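Curkent C7 review: good battery, unfinished software

Posted Feb 3, 2018

The Curkent C7 is a mid-range Android handset with a 2000 mAh removable battery and a 600-nit display. It went on sale in September. Our unit was bought at retail and used as a main phone with two SIMs fitted.

Call quality is acceptable on both SIMs. The earpiece distorts slightly at full volume. 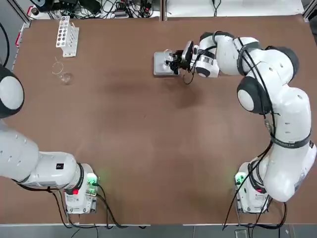
Standby drain is low. With mail sync on and location off, the phone lost 7 per cent overnight. Video is harder on it, and the upper back of the case becomes warm after one long clip.

The software is the weak part. Clidach, the maker's own launcher, drops widgets after a restart and can't be removed. Wi-Fi failed to reconnect on waking more than 200 times in our log. A fixed channel on the router reduced this but did not cure it. 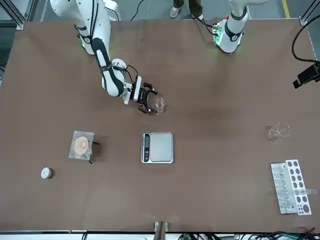 Photo: Metwally

Owners on the Stotum forum report the same Wi-Fi fault, mostly on the first firmware. The later build is offered over the air but has to be requested by hand under Settings, System, Updates.

The camera is slow to focus indoors. Daylight shots are fine.

Battery: 4/5
Screen: 4/5
Software: 2/5
Overall: 3/5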